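Workshop Tips: Old Desktops for the Robotics Club

Our after-school club teaches an arm to take old desktop towers apart. Most of the trouble comes from how the PC is set up. These are the tips we give new students before they write any code.

Lay the tower on its side with the cover off and the inside facing up. Mark the table at two corners of the case with tape so it goes back in the same spot every time.
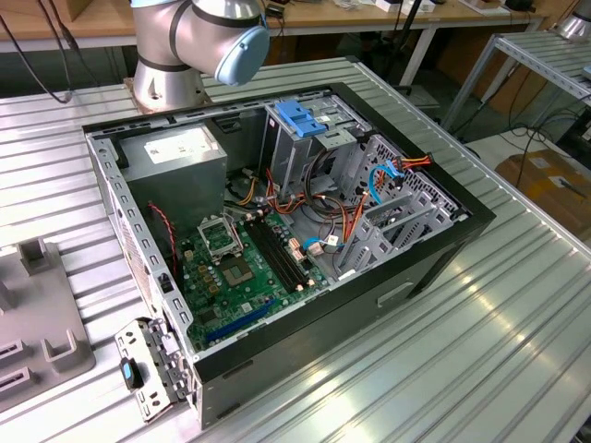
Tower on its side, CPU socket open.

Unplug the computer and hold the power button for a few seconds before anyone reaches in. Take out the processor and memory by hand and bag them. The Wadance team bent socket pins in April by leaving that job to the arm.

Start with the hard drive. A plastic caddy gives the fingers something to hold, and a bare drive is slippery.
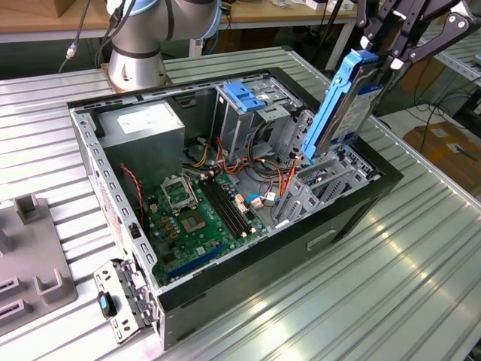
Gripper holding a drive in its blue caddy.

Set the closing force low and raise it in small steps. Run every new path at the slowest speed 3 times before you change anything. Lift along the line of the cage, and stop if the caddy twists. Write the settings on the whiteboard, because the next group will ask.

Cables are the other problem. Push the power bundle down and away from the drive cage. A twist tie works. Don't use tape inside the case, it leaves glue on the board. 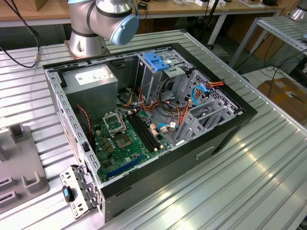
Power cables running toward the drive bays.

Keep caddies and latches in a tray with the case they came from. They look alike and often don't swap. Screws go in a muffin tin, one cup per step.

Wipe the table down at the end and park the arm before switching it off. Spare towers go on the bottom shelf with the cover on.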